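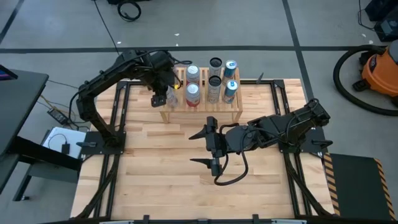 Cans on the rack, both arms in.

Planner freezes when a can is close to the low camera

brumport_adi
Two arms, one planner, cans going between the rack and the table. Tracking is fine from overhead. From the low camera, a can near the lens makes the planner mark the rack as blocked, and it replans every 200 ms. 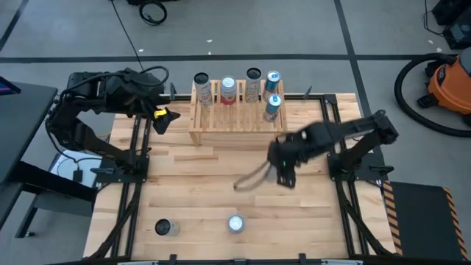

I raised the occupancy threshold and it helped a little. Log line 3127 is where it first stalls.

nadeck
Don't touch the threshold. Your depth is bad on shiny metal -- mask the cans first, then fuse.

terker14
Disagree. Masking hides real obstacles from the other arm. I'd drop the low view from the collision map and keep it for labels only.

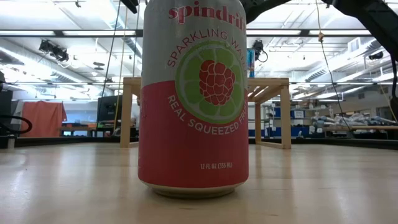

At that range the label fills most of the height and tells you nothing about the rack behind it.

nadeck
It tells you which can it is. Two alike will swap IDs otherwise.

brumport_adi
I get ID swaps too. Will try terker14's split tonight, with a 15 frame hold on IDs.

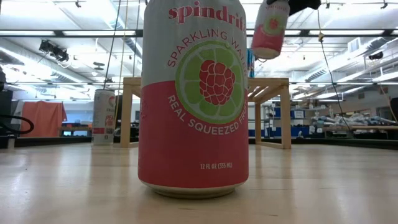
Low view, same label twice: one can on the table, one in the gripper.

terker14
Post the log either way.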